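Sanduíche triangular

O sanduíche triangular é uma preparação fria de pão de forma, em geral sem casca, cortada na diagonal e vendida ou servida embrulhada. Distingue-se do sanduíche comum pela geometria e, segundo os seus detratores, pelo preço. É presença habitual em lanches de escritório, batizados, salas de espera e viagens de comboio, ocasiões em que ninguém o escolheria e quase toda a gente o come.

Índice
Composição
Corte
Embrulho
Apresentação
Controvérsias
Ver também

Composição

A forma mais simples leva duas fatias de pão branco e um recheio. A variante dita "de andar" leva três, o que permite dois recheios separados por uma fatia central cuja única função reconhecida é essa. Os recheios vegetais mais comuns são o tomate, a alface e o pepino, todos eles compostos sobretudo de água e colocados, por tradição, em contacto direto com o material que pior a suporta. Daí a recomendação, repetida em todos os manuais e cumprida em poucas cozinhas, de barrar o pão com manteiga até às bordas e de secar o tomate em papel antes de o montar.

Soledad Maldonado, autora de O Lanche Frio, dedica oito páginas à secagem do tomate e uma linha ao sabor.

Corte

A casca retira-se depois da montagem, com faca de serrilha e sem pressão. Retirá-la antes produz fatias de tamanhos diferentes, defeito que o corte diagonal se encarrega de exibir. De cada sanduíche quadrado saem dois triângulos ou, em cerimónias com mais convidados do que orçamento, quatro.

A face do corte é a parte nobre da peça. É por ela que o comprador avalia o recheio, e é junto a ela que certos fabricantes o concentram, deixando o vértice oposto entregue à meditação. A pastelaria Hofstetter chamava a esta prática "distribuição frontal". 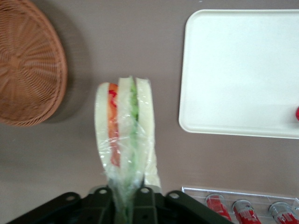
Embrulho

Na produção caseira usa-se película transparente, com as pontas torcidas ou dobradas por baixo. A torção é mais rápida e serve de pega; a dobra fica mais direita no prato e abre-se com maior dificuldade. A embalagem rígida em cunha, corrente no comércio, dispensa qualquer habilidade de quem embrulha e transfere-a para quem tenta abri-la.

A película deve ficar justa sem esmagar o pão. Embrulhado e guardado no frio, o sanduíche de tomate aguenta uma tarde com dignidade. No dia seguinte continua a ter a forma de um sanduíche.

Apresentação

Há duas escolas. A do tabuleiro alinha os triângulos em fila, com o corte voltado para cima ou para o lado. A do cesto prefere a verga e um guardanapo de pano, pelo efeito campestre, ainda que o campo raramente forneça película aderente. O manual da casa Funar aconselha o tabuleiro para mais de quarenta unidades e o cesto para as restantes, sem explicar o critério.

Controvérsias

O destino das cascas divide os autores. Balthasar Baumgartner manda torrá-las para pão ralado; Tomoyo Murakami admite que o cozinheiro as coma de pé, ao balcão, e considera o assunto encerrado.

Ver também

Pão de forma
Piquenique
Tosta mista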